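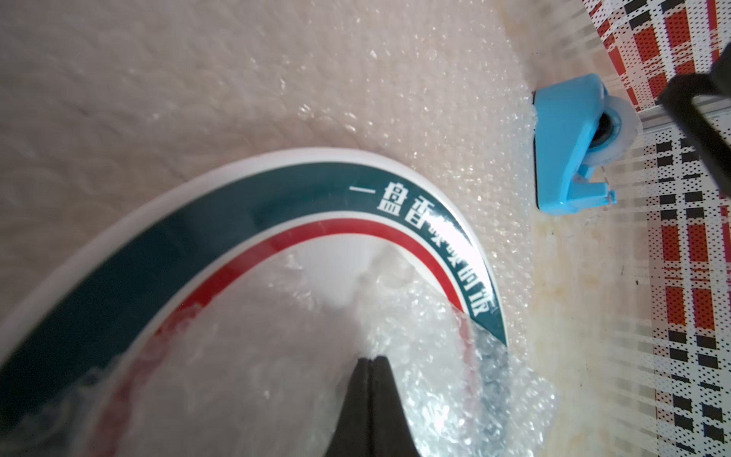
White bowl, teal band, bubble wrap inside and out.

5th December

I have reached the age where my main hobby is mailing things to people who did not ask for them.

The post office in Gilten has 2 windows, and in December it opens one of them. I was there yesterday behind a man sending skis. He had wrapped them in a shower curtain. The clerk asked if there was anything fragile inside and he thought about it for a very long time.

My own troubles started in November, when I told Hortensia Cuervo I'd "just pop something in the mail" for her new apartment. She lives in Prillora now, up four flights, and has never owned more dishes than she can wash in one go. I priced it three ways. The cheapest service wanted a box with no side longer than my forearm. The next one wanted a customs form, for a package that crosses no border I know of. The third was a courier who quoted me 168, said it with a straight face, and then asked if I'd like insurance.

I said I'd think about it, and went home and thought about bubble wrap. You can buy it by the sheet, like a sane person, or you can buy the roll from Boyer that says 2000 on the label and needs its own chair. Guess who has one fewer place to sit.

Anatole Bodin, who is married to me and therefore involved, holds that newspaper was good enough for his mother. His mother also mailed a ham once, so I don't take the family line on parcels. We haven't subscribed to a newspaper in years anyway — he wanted me to go out and buy one.

The tape ran out at nine last night. The store was closed. There is masking tape in the garage, next to the paint.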